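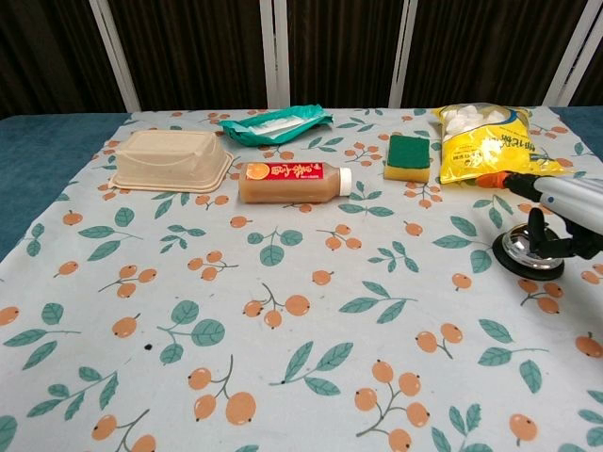 Home | Mods | Guides | Forum | Downloads | Log in

Mod authors should stop renaming their item IDs

2019-01-02

I maintain a small modpack for a server that has 4 regular players and a few who come and go. It runs 100 mods, give or take whatever I pulled out that week. Most of my time on it goes to one job: finding out why an item that existed before an update doesn't exist after it.

The usual cause is a rename. An author looks at an old registry name, decides it is ugly, and changes it. The copper_plate_item becomes plate_copper. The code is tidier and the changelog says "cleaned up names." Then I load the world and the game tells me there are missing entries, and do I want to continue. If I say yes, every chest with a copper plate in it loses the plates.

I think this is a bad trade and authors should stop making it. A registry name is part of the save format. Once a mod has been released and people have built worlds with it, the name belongs to those worlds as much as it belongs to the source code. Players never see it unless they turn on advanced tooltips. Changing it gives them no benefit at all.

The display name is a different matter. Change that as often as you like. It lives in a language file and nothing depends on it.

I know there is a proper way to do renames. Forge fires an event for missing mappings, and the author can catch it and point the old name at the new one. When that is done right, I don't notice the update, and I have no complaint. Rendard did it this way when it merged its two sets of pipes last July. Every pipe on our server was still where we left it and still had its filters set.

But most renames I run into don't come with a mapping. Wivia changed the names of all its machines between two minor versions and put a note in the changelog telling people to empty their machines and pick them up first. Picking them up doesn't help, because the item in your inventory has the old name too. I wrote a script to go through the region files and swap the strings, and it took me 2 evenings. It worked on the machines in the world. It missed the ones stored inside backpacks from another mod, and I had to do those by hand with commands.

The argument I hear on the forum is that mods are free and the author doesn't owe anyone anything. That's true. I don't think an author has to answer my messages or fix my bugs. But a rename is work the author chose to do. Leaving the name alone would have been less work.

The other argument is that messy names make the code harder to maintain. I have some sympathy here, having read the source of a few older mods. Still, the field in the class can be called whatever you want. Only the string has to stay the same. Put a comment next to it saying it's old and move on. Camargo has a block registered as "testblock3" that has been its main storage crate for years. It looks silly in a crafting script, and it has never lost anyone a single item.

I'd make one exception, for the move to 1.13. The flattening changes so much that a lot of authors are planning to start over with names, and many packs will start new worlds anyway. If you have names you hate, that is the time to fix them. Do them all at once, write down the list of old and new, and then leave them be.

The list matters more than people think. Recipes, quest files, loot tables and config files all refer to items by name. Our pack's main recipe script is over 1,000 lines, and a mapping inside the mod does nothing for a text file. With a plain list I can do a search and replace and be finished in a few minutes. Without one I start the game, read the errors, fix what I can guess at, and start it again.

For now I've pinned Wivia at the old version on the test server and moved the live world, Gratitz, to the new one with my script. A copy of the script is in the downloads section for anyone in the same spot. Back up first. It doesn't handle backpacks, and I don't plan to add them.

This site uses cookies to keep you logged in and to count visits. By continuing to browse you agree to their use. OK | Read more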